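Open day at Rorska, anyone else go?

Started by belau_bench, 7 April 2021

belau_bench
Finally got to the Rorska open day and I'm still buzzing! Aravind Shenoy ran the arm demos and let people stand really close, way closer than I expected. We had six in our group and stayed until they started packing up the coffee. The task was hanging socks on a little clip hanger, and I could've watched it all afternoon.

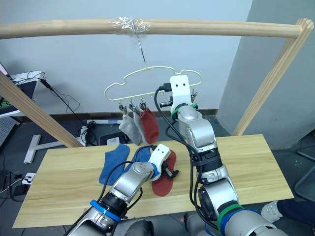 I've been fighting with two-arm handoffs at home since last winter, so this was the demo I wanted most. What I loved is how they split the job. The right arm just holds the hanger steady out near the free clip, and the left one goes down to the table for the next sock, the rust-red one in my shot. The hanger is on a wire hook taped to a dowel, so it can swing all over the place, and that's a much meaner problem than a hanger bolted down. Great choice of demo.

arumugam_fan
Jealous!! Did it ever drop one?

belau_bench
Sure, a couple of times. Aravind just put the sock back on the table and off it went again.

torque_grump
I was there too and I'll be the wet blanket. It's socks. My kid does socks. I'd like to have seen shirts, or at least a pile where they're all knotted together. Laying them out on a bare tabletop is half the work done for the robot.

maribeth_p
Disagree, grump. Have you tried getting an arm to open a small clip and feed cloth into it? Clothespins took our club four months and we still lose one try in three. Subbarao D'Souza gave a short talk on exactly this in the side room and it was the best part of the day for me.

torque_grump
Missed the talk. Fair enough on the clips, I guess. I still want shirts.

belau_bench
Going through the rest of my stuff, I've got one from the gripper's side too:
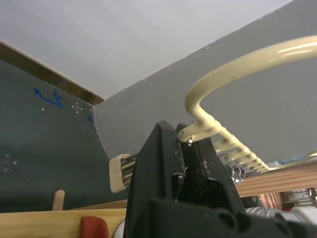

Sowmya Chettiar was answering hardware questions and I must have asked her a dozen (sorry, Sowmya, if you're on here). Mostly I wanted to know how often they swap parts, because I baby my grippers and replace them at the first scratch. Look at the black plastic on those fingers, all scuffed and dusty! I find that so encouraging. I'm going to stop worrying about mine.

maribeth_p
Ooh, are those ridges on the second finger? I glued rubber strips to mine and they peel off constantly.

belau_bench
Yep, small ones. I didn't ask how they're made, and now I'm kicking myself.

arumugam_fan
Is there another one coming up? I'm in Rerthorpe so it's a drive, but I'd do it.

maribeth_p
Venkatesh Pisharody has the sign-up list, I'll message you his email. Bring questions, they really do answer them.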